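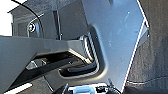 Light gray trim panel beside dark stitched upholstery.

Projects > Pustau Harbor > Progress reports

April
Radek Michalík, for the attention of Rafia Zaidi

Print this page | E-mail this page

Electric workboat trial: second report

You asked whether the money is buying what the proposal said it would. My answer so far is "in part," and I would hold off on the next payment until the charging question is settled.

The Norier motor is on the transom and it runs. It has pushed the harbor skiff through most of the winter jobs without a breakdown, and the crew like how quiet it is. I don't dispute any of that. What I dispute is the range. The proposal promised 16 miles on one charge at working speed. Our best day gave us 9, with a light load and no chop to speak of. Margaritis, who supplied the battery, put this down to cold water and a dirty hull. We cleaned the hull. The water has warmed up since, and the number has barely moved.

I have asked them in writing for the test conditions behind the 16-mile figure. They sent a brochure.
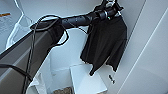 Charging is the larger problem. The pedestal on the fuel dock was meant to be live before the trial began, and it still isn't. We are running a cable from the boathouse, so the skiff can't be charged when the slip is taken by a visiting boat. The electrician's price for the dock supply came in 20 percent over the budget line. I have not approved it. I would like a second price before anyone tells me that is simply what it costs.

Pisamico, who keep the trial log, report that the skiff was available on all but five working days. That sounds good until you read how they define available. A boat that is tied up and half charged counts. I have asked for hours on the water to be logged separately from now on, along with the load carried and the wind.

Spending on the motor and mounting is within budget. Training is underspent, mainly on account of two sessions being put off. The old gas outboard has been kept serviced and I recommend we don't sell it yet, whatever the proposal says about resale value.

Next steps: a repeat range run with a full working load, a second quote for the dock supply, and a proper reply from Margaritis. If the loaded run comes in under 9 miles, I will be asking you to let us change the scope.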